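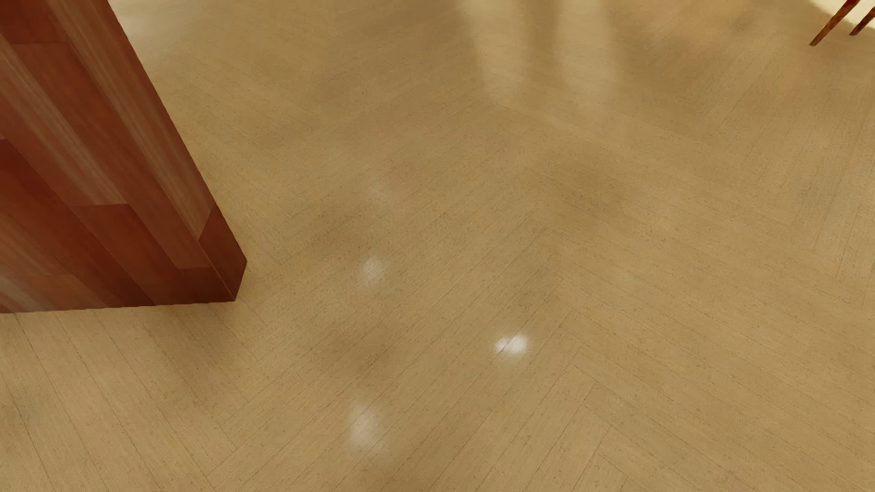 Source: Berkcombe, simulation model of the Lustside residents' lounge

Rastadar Walking Attendant
Indoor humanoid unit for furnished buildings

Product overview

The Rastadar is a two-legged attendant supplied by Berkcombe to operators of residential buildings, guest houses and staffed lounges. It carries out evening rounds of shared rooms, reports items left out of place and brings light supplies to staff on request. Each installation is prepared in a simulation model of the customer's own rooms before a unit is delivered. Floor finish, lighting and fixed furniture are entered in the model, and routes are walked there until the site manager accepts them.

Floors and surfaces

Polished wood floors receive separate attention during preparation. Ceiling lights reflect strongly on a satin or gloss finish, and plank seams run in several directions where a herringbone or chevron pattern is used. The customer is asked to state the type of finish and the date of the last treatment. Rugs must lie flat. Loose runners are to be removed from the approved route.

Walking routes

Routes are set between named points and pass partitions, columns and seating at a distance chosen by the customer. The minimum clear width is 900 mm. Where a doorway measures 780 mm or less, the unit stops and requests assistance from the desk.
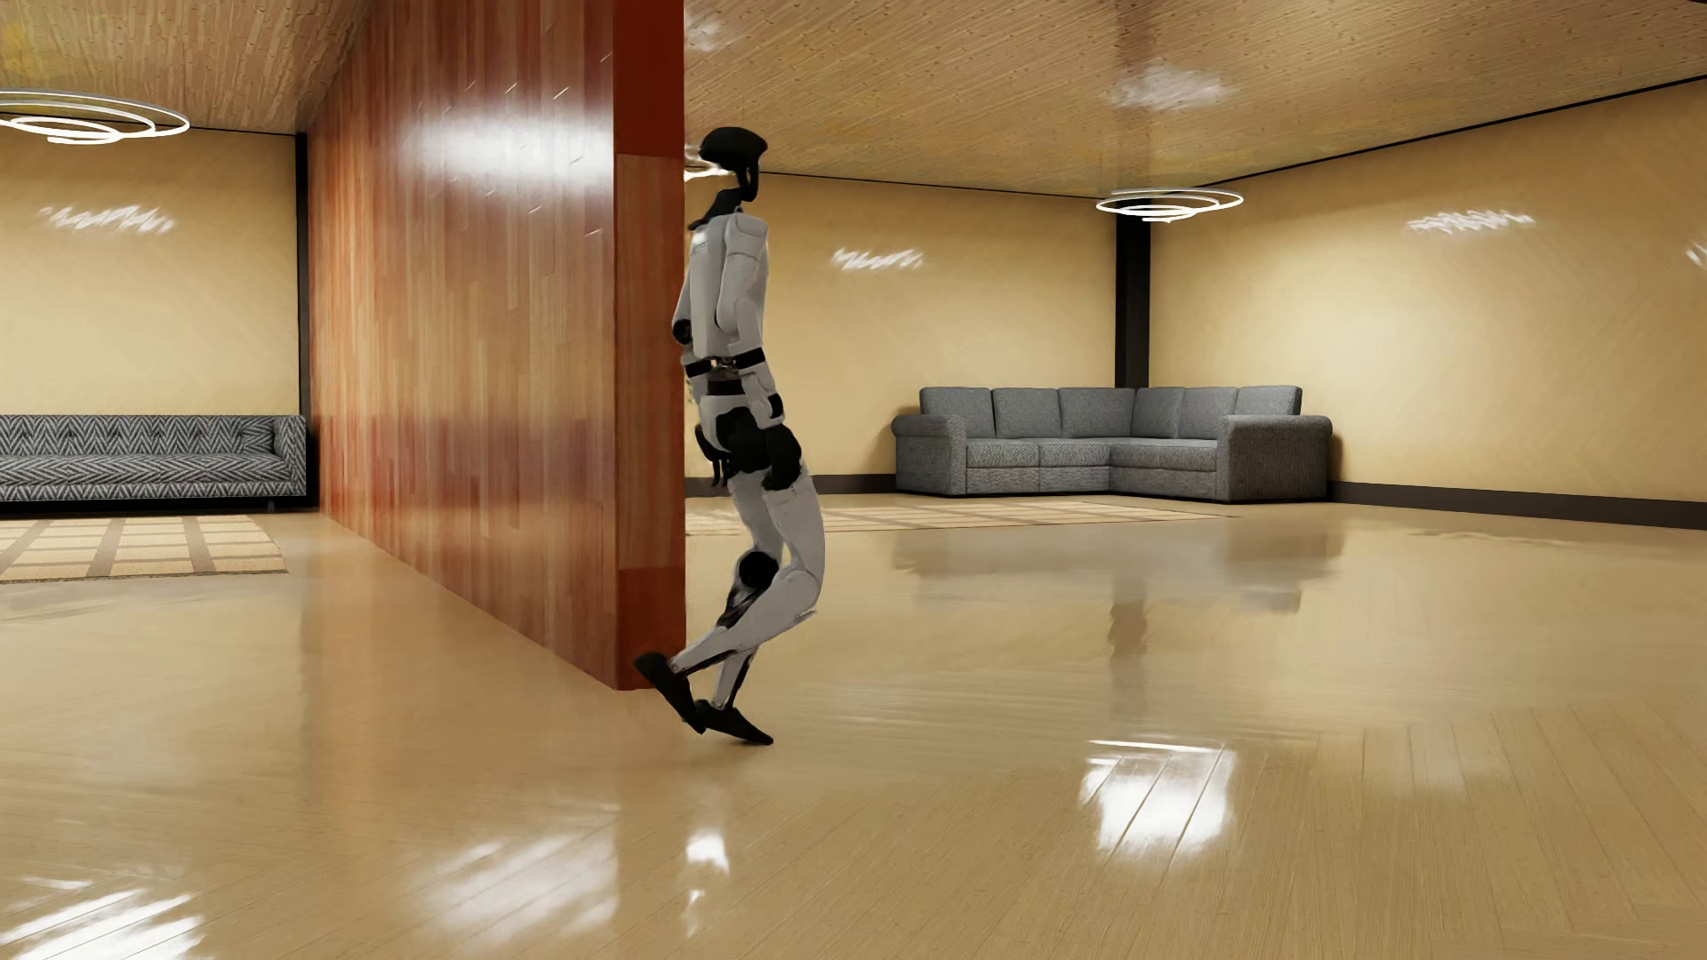

Rastadar in mid-stride beside the lounge partition, simulated view.

Changes to staff duties

At Lustside, the evening round was formerly made on foot by the attendant on duty, who left the front desk closed during that time. Under the present arrangement the desk remains open and the attendant reviews the unit's report at the end of the round. No positions were removed. Two attendants were trained as route supervisors, and the job description was revised to include daily checks of the unit.

Hae-won Ahn, operations manager at Lustside, has provided the following statement: "Our attendants asked for two things before they agreed to the change. They wanted the right to stop the unit at any time, and they wanted the late shift to keep its hours. Both are written into the site agreement. The first weeks meant more work for the desk, as every report had to be checked by hand."

Staff remain responsible for all contact with residents, for medical calls and for the locking of outside doors. The unit is not to be used to observe employees, and route reports may not be used in performance reviews.

Supply and training

Delivery includes the unit, a charging stand by Karaca, the simulation model of the site and 3 days of staff training. Training is held during paid hours. Replacement parts are ordered through the Berkcombe service desk. Orders for winter installation close in November.

Site survey forms are available from the Berkcombe sales office. A floor plan must accompany each request.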